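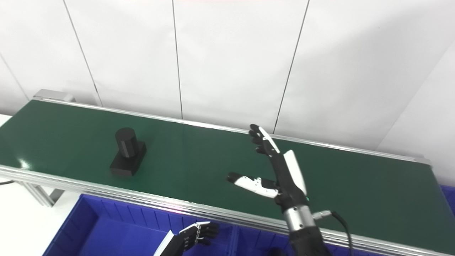

4 min read

Back from the Rokedville open day, typing this before I forget half of it. Feet sore. Had a sausage in bread for lunch and nothing else.

So. It's the old cannery building, past the roundabout, and you have to park at the footy oval and walk. No signs till you're nearly there. I went to the wrong door first, ended up in a stationery cupboard, a very patient woman with a lanyard walked me back round.

Doors opened at ten, two sessions, I was in the second. They gave out 70 tickets for the whole thing and I only got mine because my neighbour's kid had a birthday party on. You got a coloured sticker and had to stay with your colour. I was orange. Orange was slow. We had a man who asked a question at every stop and they were all really about his own shed.

First stop was Farkas, which is the company with the big yellow arm behind the fence, stacking bags of something. Impressive and loud. You've seen one on telly. It does the same move over and over and you stand there with your earmuffs on nodding. Moved on.

Second stop was the one I'd come for. Patau. Sorting demo, a green conveyor belt with blue bins in front of it, and a humanoid with proper hands. Four fingers and a thumb, black with white shells on them, and a big silver wrist. I've read about hands like that for years and never stood near one. They're bigger than I thought. The fingers open up really wide before they go in for something, like when you're about to pick up a jar with a lid that's too big for you.

The thing it had to pick up was a black cylinder on a block. Matte, faint ridges round the side. I asked what it was and got told "a part". Fair enough! Same part the whole time we were there.

What I noticed, in no order:

It's slow. I knew it would be and it still surprised me. There's a pause before it commits, hand open over the belt, and the whole group goes quiet. Seven tries while orange group was there. It dropped one. Big groan from everybody, then it just went back to where it started and had another go. The drop was the best bit, I reckon. You learn more from it. The part tipped when the thumb touched before the fingers did, and after that I was watching the thumb every single time.

The glare. That belt is shiny and the lights bounce right off it. I asked whether that bothers the cameras and the fellow running the laptop pulled a face and said some days. He said they'd shifted the lights twice that week already. Would've liked to hear a lot more about that but shed man got in with a question about roller doors.

The cable off the wrist. Hangs down in an arc and I kept waiting for it to catch on something. Never did. Still wouldn't leave it like that myself, I spent 17 years around packing lines and anything that dangles gets grabbed eventually. Said so. Got a polite smile.

Also the left hand! Everyone watches the right one. The left just hovers down near the bins with its fingers curled and I found it a bit hard to look away from.

Somebody asked about jobs, of course, and the answer was a bit rehearsed. Something about the dull work. I did the dull work, it paid for my first car, so I've got mixed feelings. Not going to sort that out in a blog post.

Third stop was Rallard, they do the software that sits over the top of it all. Slides. Very warm room. I'm told it was good. They had nice pens.

Would I go again, yes. Next one's in May according to the flyer, same building. Tips if you're going: eat first, wear proper shoes becuase they do turn people away in thongs (saw it happen), and try to stand on the left at the Patau stop, you get a much better look at the fingers from there. Kids were allowed but had to stay behind the tape, and the tape is a fair way back if you're short.

I wanted to ask how long the fingertips last before they need replacing and I forgot. If anyone was in the morning session and heard, put it in the comments. Also if anyone picked up a grey beanie near the tea urn, thats mine.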